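Usa Kaewkla on playing the neighbor in Nurkari

In the first season of Nurkari, Usa Kaewkla had five lines. She played the woman from the apartment downstairs, who comes up to complain about the noise and goes away again. By the end of the third season she was in almost every episode, and many viewers now remember her character better than the family the series was written for.

We met in a café near the rehearsal rooms. She ordered tea and forgot to drink it.

"I was hired for one day," she told me. "I brought my own cardigan, as the costume department did not have one in my size. Later they bought it from me, and I had to wear it for three years. I started to hate this cardigan very much."

It was the head writer, Urmas Liepiņa, who called her back. He had noticed in the editing room that she looked at the apartment behind the door the whole time she was complaining, and he wanted to know what she was looking at. Kaewkla says she had no deep idea about it. She was trying to remember her next line.

"But I did not tell him this. I said that she is lonely – and he wrote it down."

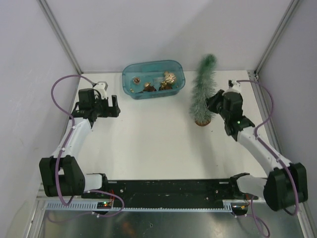

A tabletop Christmas tree and a teal tub between two robot arms.

The friendship between the neighbor and the grandmother, which became the heart of the second season, was planned for two episodes only. Liepiņa explained to me by telephone that the letters from viewers changed his mind. In March of that year the production office received 67 of them, and most asked about the two women on the stairs.

"I had a big story ready about the father and his business," he said. "I was proud of it. Then I read the letters and put it in a drawer. It is still there."

Before Nurkari, Kaewkla worked mostly in theater. Her first television part was in 2000, in the hospital drama Kordestani, where she played a nurse who was moved to another ward after four episodes. She is still a little offended about it. "They did not even let me say goodbye to the patients," she said, and laughed.

I asked if she would return to the role. There has been talk of a reunion episode, but she has not seen a script, and the stairway set was taken apart long ago.

"If Urmas calls, I will listen. But she must have moved to a better apartment, with an elevator. I am 63, and I climbed those stairs enough."

At present she is rehearsing for Ronano, a comedy about two sisters who inherit a small hotel. She plays the older sister, who wants to sell. For this part she was given a choice of costumes, and she asked for a coat.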